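Brullwood Self Storage: Monthly Unit and Corridor Check
Building 2, ground floor
Checked by: Yetunde Ogbonna
Date: May 26, 2018

Corridor lights: OK. Tube outside unit 31 flickers, replacement ordered.
Fire exits clear: OK. Memon pallet moved from the east door during the check.
Extinguishers in date: OK. Next service in June.
Unit doors and locks: FAIL. Unit 138 latch does not close fully. Customer called, message left.
Damp or leaks: OK. Old stain by the loading bay, no change.
Pest traps: OK. All empty.
Carts: one out of use, wheel loose. Tagged.
Goods lift: OK. Load sign reads 800 lb and is still legible.
Stacking height in open units: two customers asked to bring boxes down below the sprinkler line.

Follow-up on latch and cart: Tamara Mihăilă

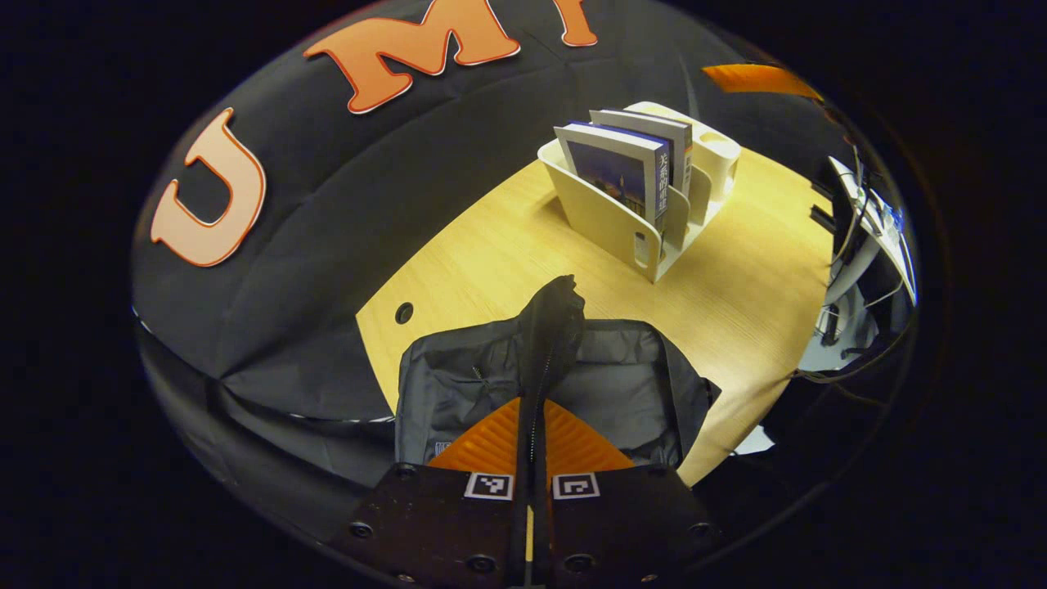
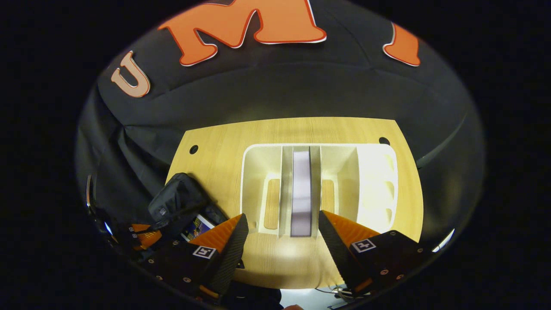 Can I keep paint cans in my unit while I clear out the garage?
Paint, fuel and gas bottles are not allowed in any unit. Ask at the desk for the list of items we can't accept.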